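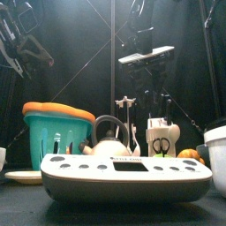
Has the community meals program reached the people it was funded to reach?

Partly, and less than our last report suggested. We have served 2,129 meals against a target of 2,000 for the period, but the number tells you how much food left the kitchen at Plollgate. It tells you very little about who ate it.

I took over reporting from Martim Cunha in May, and I've gone back through his notes as well as the sign-in sheets. What follows is my reading of them. Martim has seen a draft and disagrees with parts of the section on referrals, so I've included his view there.

Meals and attendance

The original application to Cinau described the program as a service for older residents living alone who had stopped cooking for themselves. The lunches are popular and the room is usually noisy by a quarter past twelve. A fair share of the regulars, though, are couples, or people who come with a neighbour and drive home afterwards. They're welcome and I wouldn't turn any of them away. I just don't think we should keep counting them toward the outcome in the agreement as if they were the same group.

The sign-in sheet has a box for "lives alone". It was left blank more often than it was filled in, and the earlier report treated a blank as a yes. I can't find any basis for that. The form has been reworded and the person on the door now asks.

Deliveries

Home delivery was meant to take up the slack for anyone who couldn't get to the hall. We budgeted for 100 households and have 30 on the run. The Bastos end of the route accounts for most of them, mainly on account of the clinic there handing out our flyer. On the other side of the highway we have hardly anyone, and a second driver has been rostered to that side since the start of the period with very little to do. I'd like to stop paying for that shift until there is demand for it.

Containers have been a recurring nuisance. The cheaper ones leak soup. We went back to the old supplier and the complaints stopped, at a slightly higher cost per meal, shown in the attached spreadsheet under consumables.

Referrals

We were told at the outset that the Jusorent booking system would bring referrals in from the health services automatically. It was the main argument for buying it. So far the referrals that have arrived came by phone, or from somebody's daughter walking in to ask. Alcides Furtado, who coordinates the kitchen, enters them by hand at the end of the day, which means we are paying a subscription for a fairly ordinary address book.

Martim's view is that the health services haven't been trained on their side and that it would be premature to drop it. That may be right. I've asked for the training to be booked before the licence comes up for renewal, and if it doesn't happen I'll recommend we let the licence lapse.

Cooking sessions

The Saturday cooking sessions were added late and I had expected to recommend cutting them. I haven't. The group is small, mostly widowers, and several of them had never made much beyond toast. Alcides teaches four or five plain dishes over and over: a frittata, lentil soup, a tray of chicken and vegetables, porridge done properly. Two of the men have since dropped back to one hall lunch a week and say they are cooking the rest of the time. On our current measures this shows up as a fall in meals served, so the program looks worse for it.

I wouldn't make too much of two people. It's still closer to what the application promised than anything else in this report, and it costs next to nothing beyond groceries and Alcides's hours.

Budget

Spending is within the approved total. Wages are over in the kitchen and under in outreach, where the position was vacant for longer than planned. I'd caution against reading the overall figure as good management. Most of the saving is work that didn't get done.

Requests for the next period

Approval to move the unused outreach money to the cooking sessions.
Approval to suspend the second delivery shift.
A change to the main measure, so that we report people living alone who attend at least fortnightly, with total meals kept as a secondary line.
A decision on Jusorent before renewal.

The sign-in sheets and Martim's notes are available at the Plollgate office for anyone at Cinau who wants to check my counting.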